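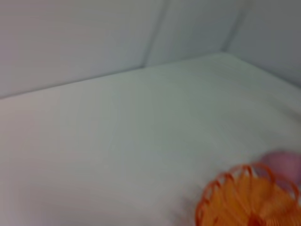 6 min read

Section 4. Pick and place practice, two arms

For club members who already did the power-up checks. If you havent, go back to section 3 first. Questions to Ha-rang Yeo before practice starts, not during.

What you need on the table: the orange basket, the pink plush fruit. Nothing else. Phones, drinks, hex keys – off.

4.1 Before you start

1. Wipe the white surface. Dry cloth only. Crumbs show up as blobs in the Clilla viewer and the grasp finder will chase them.

2. Log in on the club laptop, open Clilla, pick the Mtshali profile. Not "Mtshali old". Old one has the wrong finger width and we keep it only for last year's recordings.

3. Check all camera views are live. Head view should show the table, wrist views follow the arms. If a wrist view is smeared while the arm is moving, fine. If it's smeared with the arm parked, clean the lens, then check the mount screw.

NOTE: Wrist view alone won't tell you where things are. At some angles you get white surface, gray walls, and a bit of orange coil down in the corner with the pink toy half behind it. Use the head view to line up, wrist view for the last bit.

4. Set speed to 12 percent. Type it in, the slider jumps.

CAUTION: Hands out of the work area whenever the green ENABLE box is ticked. Both arms. Even if you are only running one.

4.2 Setting the objects

5. Basket goes left of center, opening up. Don't stretch the coils to make it "rounder", it won't spring back the same and then everybody's saved poses are off.

6. Toy goes to the right of the basket, leave a gap. Lay it on its side, stem toward the right arm.

7. Jog the left arm in until the upper fingertip just meets the rim. Light contact. If the basket slides, back off and redo step 5.

8. Open the right gripper all the way and bring it in from the right until the pads are next to the toy. Stop there. Compare with the view below before you save the pose. Yours dont have to match exactly.
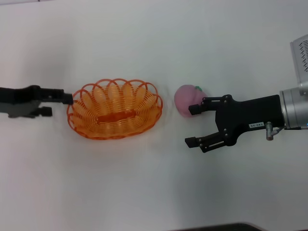
4.3 Running the pick

9. Save the pose as your initials plus run number. No spaces in the name, the logger chokes on them.

10. Move the right arm the last bit by hand control so the toy sits between the pads. Small steps.

11. Close to force level 80. Plush needs less than you'd think – higher and it pinches and pops out sideways.

12. Lift, straight up. Wait for the arm to settle. Then left, over the basket, and down.

13. Open. Raise the arm clear before you move sideways or you will drag the basket with you.

CAUTION: If the two arms get close enough that you are wondering about it, hit STOP. Restarting takes about a minute. A new finger set takes weeks.

4.4 Errors

E367 – gripper lost its zero. Open fully, press HOME, try again. Comes back twice in a row, stop and get Ha-rang.

Grasp reads CLOSED but toy is still on the table – you closed above it. Lower and repeat, log it as a miss. Misses count, we want them in the file.

Viewer freezes – save, close Clilla, reopen. Do not unplug the cameras with arms enabled.

4.5 When you finish

14. Park both arms, untick ENABLE, then power off. That order.

15. Copy your runs to the Plustton folder. Club goal is 1,000 logged runs by March so please dont leave them sitting on the laptop.

16. Basket and toy back in the bin, flat, nothing on top of teh basket.

Next: Section 5, Hand-over between arms

We use cookies to remember your settings and see which pages get read. Accept all | Only necessary | Read our cookie policy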